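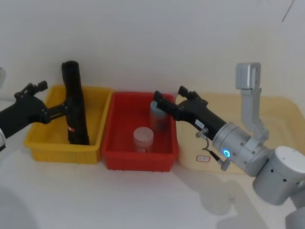
Zastham Robotics Club — Frequently Asked Questions

Print this page | E-mail this page

Who can join?
Anyone aged 14 or over who is enrolled at a school or college in Zastham. You do not need to have built or programmed anything before.

When does the club year run?
From October to the end of April. New members can start at any point, but places on the competition team are settled before the winter break.

What does it cost?
Membership is £26 for the year. Parts and tools are provided.

What is the sorting task?
It is the main task for this year's team. Two arms work at one table and put cups and other light items into coloured bins. A full run is worth 100 points. Dropped items lose points — crushed ones lose more.

Do I have to write code?
No. Some members work on the grippers, some on the table layout and some on the run logs. Most people try all of it in their first term.

Can I use the arms on my own?
Not until you have done the safety session with Tuva Lunde. After that, two members must be present whenever the arms are powered.

Can I take equipment home?
Laptops, yes. Arms and hands stay in the workshop.

Who do I ask about the competition rules?
Gøran Myklebust. Please read the rule sheet first.

Contact: Gøran Myklebust, club office | © Zastham Robotics Club | Back to top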